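Automation Notes: Plunilano counts its dropped episodes, and the numbers don't flatter anyone

10/11/25

Plunilano has put out a short report on a fault in its hand-held gripper tools, and I've read it twice now looking for the part where somebody admits how long it went on. The short version: a batch of 526 recorded demonstrations had to be thrown out, after a finger on one tool was found to be closing late. Each of those recordings shows a grip that the log says happened at one moment and the video says happened at another. A policy trained on that kind of thing will squeeze air.

The cause given is a worn bushing at a finger joint. Fine. Bushings wear. What bothers me is that the tool's self-check passed every morning, up to 17 days in a row by the lab's own estimate, on a tool that was already out. The check opens and closes the fingers with nothing between them. It says very little about what happens under load, against something flat and stiff that pushes back.

Maxine Paewai, who runs the collection floor, told me the new routine is a grip on a real object before each session, held between the pads while the recorded finger position is compared with the video. She thinks that would have caught it on the first day. I think so too, which makes me wonder why it took a ruined batch to get there. Her answer was that the supplier, Tseng, had called the empty check sufficient. Tseng's reply to my email was two lines and mentioned neither bushings nor checks.

There is also the question of what went out the door. The full set holds 2802 demonstrations, and Groltton had already trained on an early copy. Groltton says its results "did not change in a meaningful way" once the bad batch came out. No figures came with that. I asked for them and I'm still waiting — if they arrive I'll print them in the November follow-up.

For readers running the same tools, Paewai's advice is to check both fingers by hand with the power off, feel for side play, and look at the cable where it runs along the arm, as a tight tie can drag on the joint. She swaps the bushings in pairs. Cesix sells a replacement set of 4, but I haven't tried it and can't tell you whether it lasts any longer than the originals.

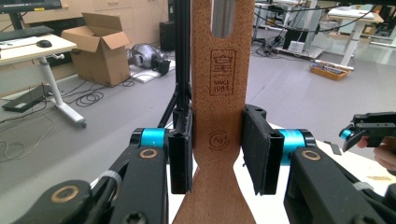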